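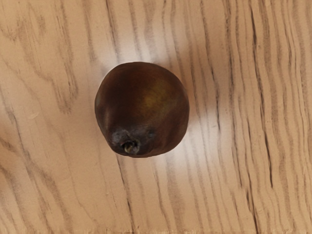
Ripening and Storing Winter Pears at Home
Bindthorpe Household Extension Office
Revised March 2, 2026

Pears are picked while still firm and finish ripening indoors. The method below applies to most winter varieties sold from December onward.

Before you begin
Sort the fruit on the day it is brought home. Set aside any pear with a split skin, a soft spot or a missing stem and use it first. Do not wash fruit intended for storage.

Step 1. Chill the fruit
Place the pears in a single layer in the coldest part of the refrigerator. Anjou and Comice need several weeks of cold before they will ripen evenly. Fruit from a store has usually been chilled already and may go directly to Step 2.

Step 2. Bring to room temperature
Move only as many pears as will be eaten within the week. Stand them on a shelf out of direct sun. A paper bag with a ripe banana inside will shorten the wait — check the bag daily.

Step 3. Test the neck
Press gently beside the stem with the thumb. If the flesh gives slightly, the pear is ready. Skin color is a poor guide in dark-skinned varieties, and a pear that feels soft at its widest point is generally past its best.

Step 4. Hold or use
Ripe pears keep for three to five days in the refrigerator. Fruit that is slightly overripe may be cooked into sauce or butter.

Longer storage
Households with a cellar may wrap each pear in newsprint and pack the fruit in shallow crates. Keep pears away from onions and potatoes. Inspect the crates weekly.

Printed copies of this guide, Leaflet 799, are available at the front desk. Questions on cellar storage should be directed to Ľudovít Machala, extension 3461.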